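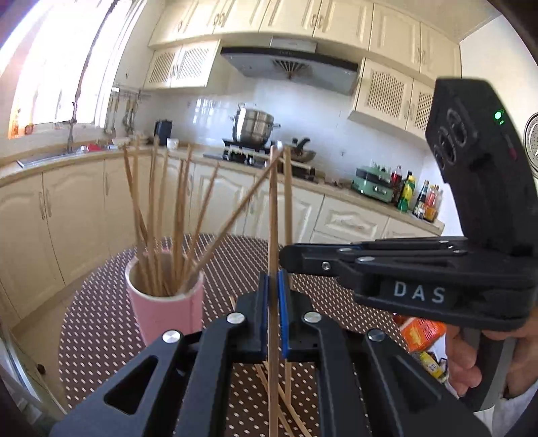
Chopsticks and stove, Pledville kitchen.

Pledville Shared Table
Minutes of the spring meeting, held on 5 April 2025 in Room 2, Munasinghe Hall

Present: Uthai Pongsiri (chair), Sumaiya Chowdhury, Kamrul Ranasinghe, Sandamali Roy (minutes)
Apologies: Rok Gashi, who sent his comments in writing

This website uses cookies to remember your settings. By continuing you agree to our use of cookies. Accept / Manage

1. Opening
Uthai opened the meeting and welcomed everyone. The agenda was accepted with one change: the item about the September dinner was moved before the item about the storage, as Kamrul had to leave early for his train.

2. Minutes of the last meeting
The minutes were approved after one correction. Under "Rice", the word "returned" should be "refunded". The shop did not take the rice back, it only gave us the money. Sandamali apologized for the mistake.

3. Money
Kamrul presented the account. The balance is 2,000 dollars. From this we must still pay the hall for the winter evenings, and the invoice has not yet come. Kamrul has asked for it two times by e-mail and will now telephone.
Sumaiya asked if the price of the evening meal should be raised. There was a long discussion. Uthai is in favor, and he thinks a small increase would be accepted by most guests. Sumaiya is against it for this year. Rok wrote that he prefers to keep the price and make the menu simpler, for example with no second dessert. It was decided to keep the price until after the September dinner and then to discuss it again.

4. September dinner
The dinner will be a noodle evening. Sumaiya has made a first menu: cold noodles with cucumber, noodle soup with chicken or mushroom, and fried noodles for the children. She would like that the soup is prepared on the day before, and only heated on the evening. Uthai asked if there is enough place in the refrigerator for this. Sumaiya answered that there is, if the drinks stay outside.
Invitations: last year we printed 400 and many remained in the box. This year we ordered no print yet. Sandamali suggested to put the invitation first in the Amley newsletter and to print a smaller number afterwards. Agreed.
Reservations: 161 guests came last year, and the line at the serving table was too long. It was agreed to have two seatings, with a pause between them for cleaning the tables. Families with small children may ask for the early one. Sumaiya reminded that the pause must be a real pause, and the doors should stay closed.
Allergies: the cards on the table must name peanuts, sesame, egg and wheat. Kamrul wishes that the letters are bigger than last time, his mother could not read them.
Music: no decision. Uthai knows a trio that plays quietly - he will ask for their price.

Kamrul left the meeting after this item.

5. Storage
The cupboard in the corridor can not be locked anymore. Rok wrote that he can change the lock himself, if somebody buys the part. He recommends the simple model from Skastis and not the one with the number code, because last time the code was forgotten. Uthai will buy it.
Sandamali asked that people who borrow the large pots write their name in the book. One lid is missing at the moment. If you have it at home, please bring it back, there will be no questions.

6. Cooking lessons
Sumaiya reported from the dumpling lesson. The group was nice, but there was not enough time for folding, and several persons went home before eating. The next lesson will start half an hour earlier and the filling will be cut in advance.
Uthai proposed a lesson about pickles. Sandamali is interested to help, but she does not wish to lead it alone. Rok will be asked.

7. Other matters
The window on the garden side makes noise when it is windy. Sandamali will write to the hall.
Sumaiya asked again for clean aprons. Whoever took some home for washing should please return them to the hook behind the door.

8. To do
Kamrul - telephone about the invoice
Uthai - lock, price of the trio
Sumaiya - final menu, list of ingredients
Sandamali - text for the Amley newsletter, letter about the window
Rok - change of the lock, answer about the pickle lesson

The date of the next meeting will be sent by e-mail.

Minutes written by Sandamali Roy. Corrections please to her before the next meeting.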